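Cups, bottles and the cabinet over the sink

July always does it to us. The warm weather arrives, everybody is thirsty from breakfast on, and by the middle of the month the cabinet over the sink at the Nitton Street house is so full of drinkware that opening the door takes a bit of courage (and a quick hand underneath). So this month's household corner is all about cups and bottles – which to keep, where to put them, and how to get the smell of old lemonade out of the ones you love.

Start with a clear table

We always begin by taking everything out. Yes, everything, including the mugs at the back and the plastic tumblers from birthday parties long past. Set it all down where you can see it, wipe the shelf while it's bare, and match up the lids before you do anything else. Any lid without a partner goes in a bag by the door. Give it two weeks, in case the missing half turns up in the car.

Then pick your everyday pieces. In our kitchen each person gets one cup for the house and one bottle for going out, and I can't tell you how much washing up that has saved. A plain tumbler is lovely for little hands and doesn't mind being dropped, and an insulated bottle keeps its place by the door all summer long. If you can, choose colors that nobody will mix up at a glance – pink and cream, for instance, do very nicely together on a white table.

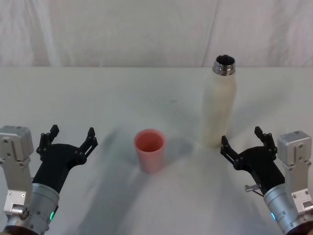 Getting rid of the smell

For a bottle that has gone a little stale, put in a spoonful of baking soda, fill it with warm water and leave it with the lid off until bedtime. Rinse well, then stand it upside down on the rack overnight. Lids want their own soak in a small bowl, and if there's a rubber ring, do take it out and wash underneath. You may be surprised!

Cups that have picked up a tea stain can have the same treatment, with a soft cloth and a bit of patience. Please don't use the scratchy side of the sponge on plastic, as the marks hold on to every drop of juice afterward.

Next month we move on to the drawer under the stove, so start gathering up your baking pans and we'll tackle them together.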